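Filed under: House Stuff, Complaints, Longer Posts

The Quote Is the Easy Part
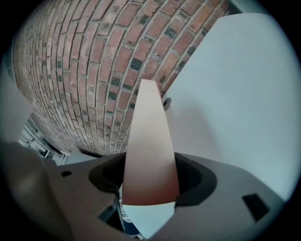 Girish Nishad wrote in under the last post to say that I should stop collecting quotes and just pick one, that he had spent two summers comparing masons and by the end of it the cheapest one had retired. He added that no mortar has ever improved while its owner made a spreadsheet.

I take the point, Girish. I made the spreadsheet anyway. It has colors.

For anyone joining midway: we need repointing. If you don't own brick, repointing is when a person scrapes the tired old mortar out of the joints and puts new mortar in, and you pay that person as though they had put in new bricks as well. Our house was built by people who believed in brick the way some people believe in vitamins. They used it for the garden wall, the front steps, the chimney and a sort of plinth in the yard whose purpose died with them. My wife thinks it held a sundial. I think they had some left over.

I started asking for quotes in August, which I now understand is like asking for a dinner table on Valentine's Day. Every mason in the county is up a ladder in August. The first firm, Drulonis, answered the phone on the sixth try and asked me how many square feet. I said I didn't know. The man breathed out for a while. I said I could measure it. He said sure, a lot of people say that.

So I measured it, standing in a flower bed with a tape that kept letting go of the far end and coming home to me at speed. I called back with the figure: 670 square feet, counting the chimney, which I had estimated from the lawn by squinting. He said he'd have to come out and measure it himself.

I have thought about that more than is healthy.

He did come out, at 7 in the morning, and spent most of the visit pressing a key into the joints and watching sand run out. There is no good face to make while a stranger does this to your house. I went with a kind of thoughtful nod. He told me somebody had patched parts of it years back using a mix that was too hard, and hard mortar on old soft brick is bad, since the brick ends up taking the beating and the faces pop off. I said "ah, the faces," like a man who had been worried about the faces for some time.

The second firm was Jaiswal, and they were lovely, and they sent two people who disagreed with each other in my driveway. One wanted lime. The other wanted lime with a bit of cement in it. They were very polite about it in the way that married couples are polite at other people's houses. I offered coffee. The lime man took it and the cement man said he was fine, and I felt I had somehow been made to vote.

Their quote arrived by email and ran to four pages, two of which were about scaffolding. I had not planned on scaffolding. I had pictured a fellow with a bucket. It seems the scaffolding is its own small economy: it gets delivered, it gets put up, it gets inspected, it stands there through the rain charging by the week, and then it goes home richer than I am. Take it out and the price dropped by around $2,000. I asked if the chimney could be done from a ladder. The reply just said "No," with a full stop, and then "Best wishes."

The third quote came through one of those websites, Zevivow, where you describe your job and tradespeople are supposed to compete for it. I filled in 10 screens of questions. It wanted to know my timeline, my budget and whether I would describe my home as "classic" or "contemporary." I put classic. Then I got a text from a gutter company, a text from a different gutter company, and a voicemail from someone who does closets. I still hear from the closets. They're patient people, I'll give them that, and I may end up with a closet.

Meanwhile I've been reading about mortar at night. My wife says I've changed. At a cookout last month I asked the host whether his joints were flush or raked, and there was a pause in the conversation that I can only call structural. I also can't walk down a street now without having opinions. The bank has awful joints. The library's are gorgeous, tight and even, whoever did those should be in the museum. The church is somewhere in between, and I've decided not to bring it up.

As of this week the spreadsheet says Jaiswal, on account of the lime. My gut says Drulonis, on account of the key. The man at Drulonis has also stopped picking up, which my gut takes as a sign of quality and my wife takes as a sign that he isn't going to do it.

I left him another message this afternoon. If he hasn't called by the time the leaves are down I'm going with the driveway people, and they can settle the cement question between themselves. I'll make enough coffee for both.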